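Newspaper says "survived by" but leaves out a stepson. Can an obituary be corrected after it runs?

Posted by pikside_reader in Notices and Records
106 views -- 2 shares

My aunt's obituary ran in the Podham paper in September 2026. It lists her two daughters under "survived by" but omits her stepson, who lived with her from the age of 8. The funeral home wrote the text from a form. I need to know who has authority to change it, whether the printed version can be fixed, and whether the omission affects anything legal.

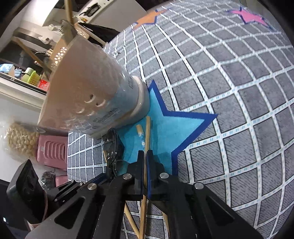
The paper's website and the funeral home's memorial page carry slightly different wording. The funeral home has the maiden name right and the paper does not.

2 answers

Tadeusz Malinowski

Three separate records are involved, and each is corrected separately.

The funeral home page is the simplest. The person who signed the arrangement contract is normally the one who can authorize edits. Send the request in writing, quote the current sentence, and give the replacement sentence in full. Do not send a general description of the error.
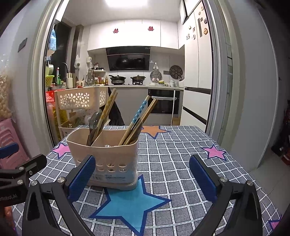 The newspaper's online copy usually sits with a third-party host, so a change at the funeral home does not carry over. Ask the paper's notices desk who holds the text. They will want the name of whoever placed and paid for the notice. Keep each version of the wording in its own place and label it, the way a utensil caddy keeps the spoons and chopsticks standing where they can be found. I have seen the wrong draft submitted twice for lack of a label.

The printed notice cannot be altered. The paper can run a corrected notice on a later date. If the error was theirs (check the proof), ask for it at no charge. If the form was wrong, expect to pay the line rate again -- the maiden name and the stepson may fall on different sides of that question.

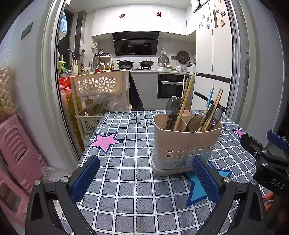 On the legal point, an obituary is not a vital record. Leaving a person out does not disinherit him, and putting him in does not make him an heir. A stepchild's standing depends on the will, any adoption, and state law. The maiden name on the death certificate is a different matter. Order a certified copy and compare. If it is wrong there, the amendment goes through the state vital records office, and the funeral director can tell you which form applies.

Suggested wording: "She is survived by two daughters and a stepson," followed by the names in birth order. If there are half-siblings or former spouses, settle that list before you file anything.

Fletcher Trevaskis

Agree with most of that. We had the same problem with my uncle and the paper just reran it. Took one email. The online one still had the old text so check it yourself.

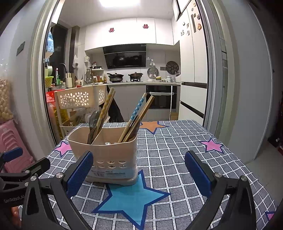

Utensil caddy on a checked, star-print tablecloth

Also save a copy of the page as it stands now, before anybody edits it -- genealogy sites copy these and the first version tends to be the one that sticks.

2,685 people follow Notices and Records

Related
Conia burial permits: who keeps the original?
Spelling of Mahlangu differs on headstone and certificate
Order of names under "preceded in death by"
How long does a paper keep its proofs?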